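The long way round to a folded cloth

On a weekday morning at Kornura, the first job is to put the table back the way it was. The cloth gets crumpled, the small things go where they like, and Caoimhe Mac Mathúna picks up a gripper by its handle and starts again.

She runs data collection for Clarkia, the company's project to teach a robot arm ordinary household jobs. The arm itself is kept at another site. What it learns from is people, working by hand with grippers shaped like the one it will use. Each gripper carries its own camera, so the recording shows the job from where the robot's eye will be.

One attempt is called an episode. By the end of May the team had 1278 of them, and Mac Mathúna had thrown out 67. Some were too slow. In others the person changed their mind halfway through a grasp, and a model trained on that will learn to dither as well.

“People are too polite with the cloth,” she says. “They pinch one corner and wait. I want them to do it the way they would at home.”

New collectors get 11 practice runs before anything is kept. Most find the narrow view hard to allow for. They can see the whole room – the camera can only see what it is pointed at, and if the hand turns away too early the end of the fold is lost.

The sessions move between rooms on purpose. A model that has only met one table under one kind of light tends to fail at the next, so the team works in offices and meeting rooms with the furniture left in. With two grippers in use, a printed marker on top helps the software work out where one is in relation to the other. 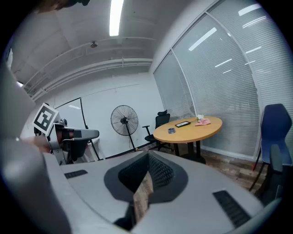

What comes next

Kornura plans to share part of the set with Haugland, which is building a sorting line and needs soft objects that won't keep their shape. Mac Mathúna would like more towels first, and more left-handed collectors. She has two at present.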